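Search this book Enter keyword Go

Chapter 4
Sorting and Storing: Why We Put Things in Groups

Every household has a drawer that holds batteries, string, a takeaway menu and a key to a door that was replaced years ago. Its owner will insist there is a system. This chapter is about systems, including that one.

To classify is to decide which differences matter. The town library in Skukusmont once shelved its 542 novels by the colour of their spines. Visitors admired it and borrowed very little. In August the staff went back to authors' surnames, and the blue wall, much photographed, was broken up. 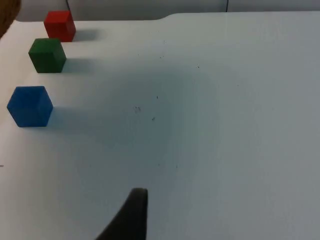

Colour is a perfectly good rule if colour is what you want to know. A paint shop would be lost without it. The trouble starts when a rule is picked for being easy to see and is then asked to do a harder job, like finding a book whose cover you have forgotten.

A category also needs an edge. The hardware store in Pisdale stocks 230 kinds of fastener, 69 of which live in a bin marked "Other". "Other" is the most honest label in the shop - and the slowest to search. When a leftover group grows that large, the groups beside it probably need redrawing.
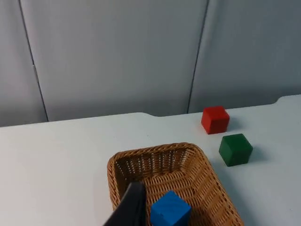

Figure 4.1 A blue cube in a woven basket. A container can mark the edge of a group.

Containers settle arguments that labels leave open. A thing is in the basket or it isn't, apart from the odd umbrella. People on the island of Lo are said to have managed their fishing gear this way for generations, with one basket per boat and no written list at all. Whether this was wisdom or a dislike of paperwork, the records, being absent, do not say.

Written lists have their own weakness: they go out of date. The Nirkis seed catalogue names up to 345 varieties, several of them the same bean under a grander title.
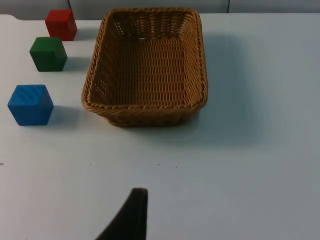
Figure 4.2 Cubes set out on a white tabletop. Name one property they share and one they do not.

By the end of this chapter you should be able to state the rule behind a simple grouping, find an item that breaks it, and decide whether to change the rule or move the item. You may also wish to look at your drawer. Section 4.1 begins with kitchens, where most people's rules are oldest and least examined.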